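Media Studies 200: Unit 5 handout, Reading the Complete Series Box
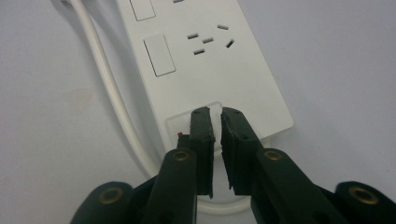 Alina Toma objected last term that a box set is the closest most viewers get to an archive, and that picking at the packaging misses what it preserves. I take the point about access. I don't buy the word archive.

Start with the label. "Complete" on a spine is a sales claim and should be checked like one. The Brestdale box we'll use in section runs to 549 minutes. Add up the broadcast lengths in the course reader and you get more than that. Some of the gap is trimmed recaps. Some of it is songs the distributor didn't want to pay for again, replaced with library music. The booklet mentions neither.

Then the commentaries. Students quote these as if they were testimony. They were recorded years later, by people with a product to sell, often in one afternoon, and whoever had fallen out with the producers wasn't invited. Compare the Prollach pilot commentary with the shooting script (both on reserve) and mark every place they disagree. Last year's section found plenty.

"Restored" and "remastered" don't mean the same thing, and on a lot of boxes they don't mean much of anything. Look for what the source was. If the booklet won't say whether it was film or tape, assume the cheaper one until you learn otherwise.

Limited editions: the Nordin box was sold as one of 200 numbered copies. A plain edition with the same discs followed that May. What did the number buy?

For section
Read Lindqvist, "Shelf Value," first half only. The second half repeats itself.
Watch one Besasitz episode twice, once with commentary.
Write about 200 words on one claim made by the packaging and how you would test it. Do not review the show. I don't need to know if you liked it.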